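Quick one, typing this between calls. The arm budget for Culach is due Wednesday and I have been putting it off since December.

So – what we have. 125 hours of simulator time on the Hulme account, nearly all of it spoken for. 11 kitchen layouts bought from Trarnia, 7 of them good enough to plan with. I wanted to skip the sim line and put the money toward a second gripper. Changed my mind. Cheaper to find out in a render that the thing won't fit than after the invoice. 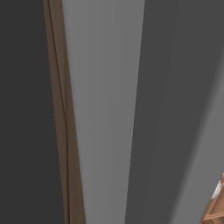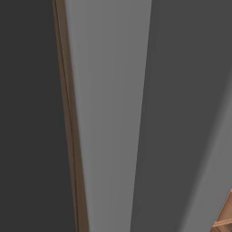
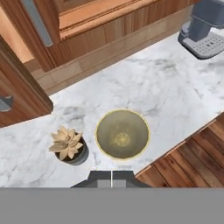 Kitchen sim, three views. Bowl and succulent on the marble in the last one.

Still to price:
spare finger pads (two sets, they always go)
Suvuser license, per seat – ask if the yearly rate is negotiable
mounting plate, and shipping for it, wich I forgot last time
more sim hours

Not buying a second arm this year. Would love to. Can't make the numbers work without dropping the service plan and I did that once already, never again.

If anyone has used Suvuser on a shared machine, email me. Need to know wether one seat can cover two people on different days. Their sales page doesn't say.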